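Book-handling grippers pulled at Drulesent warehouse after pads slip

Last updated 4:11 p.m.

Search stories, topics, places Go

Drulesent has stopped using its Muvano grippers on glossy-covered books after 11 of them dropped copies in May.

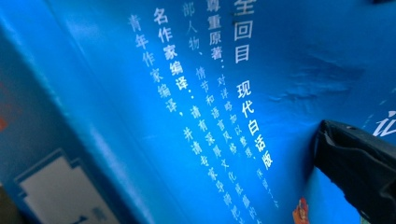

Guilan Yuan said the pads hold plain cardboard well enough but lose their hold on coated covers, and that reports of slipping went in two weeks before the work was halted. Most of the dropped books had bent corners. One fell onto a walkway, though no one was hurt.

The warehouse handles roughly 3000 books a day, Chinese-language editions among them. Drulesent said 400 copies have been set aside for inspection and will not be shipped until each has been checked by hand.

A first review pointed to the grip force setting, which was lowered in a software update to avoid creasing covers – the old setting has since been restored on 2 grippers for testing. Pad wear is also being looked at.

Jennylyn Dela Peña said glossy titles will be picked by hand until the tests are finished. Narnier, which services the equipment, did not respond to a request for comment.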